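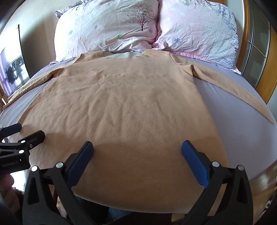 Tan fleecy-looking top, long sleeves, laid out on the bed.

Wanted: people who own jumpers and are willing to talk about them

Vesia is looking for participants for a study of how clothes wear out in ordinary homes. We mean the warm, soft, slightly shameful layer you put on when you get in from work and take off only if the doorbell rings. Fashion has been studied plenty. The thing you wear to take the bins out has not.

What you'd be doing

You pick one garment you already own and wear at least 2 evenings a week through winter. You keep a short diary of when it gets worn, washed, dried and spilled on. Entries can be very brief. "Soup" is a complete entry. Once a month you lay it flat, take a photo in decent light and send it to us along with the diary.

The study starts in May and runs for seven months. At the end Bernadette Vidal will ring you for a chat that is supposed to take half an hour. People tend to have a lot to say about cuffs, so put the kettle on first.

Who we're after

Adults living anywhere in Australia, in any sort of household. You should do at least some of your own laundry. If your mum does it, she's welcome to apply instead. We have plenty of merino owners already, most of them very keen, and would especially like to hear from people in fleece, acrylic and whatever the label said before it faded.

You don't need to be tidy. Please don't buy something new for the occasion, and please don't start washing things properly on our account. Maarten Kuipers spent the whole of the last study trying to work out why everybody's lint filter was suddenly spotless.

What you get

$280, paid in two parts, the second after the phone call. You keep the garment. We did once offer to take them at the end and the response was frosty.

What we do with it

Diaries and photos are stored without your name. We may use a photo in the final report if you tick the box saying we can. Neighbours will not be able to identify you, unless they know the jumper.

How to apply

Send us a few lines about the garment, how long you've had it and what's wrong with it. Mark it for Jérémie Gilbert at the Vesia front desk, or ring before 4 pm. He'll send the consent form, which is long, and a summary of the consent form, also fairly long. Places are limited and pilling is not a barrier to entry.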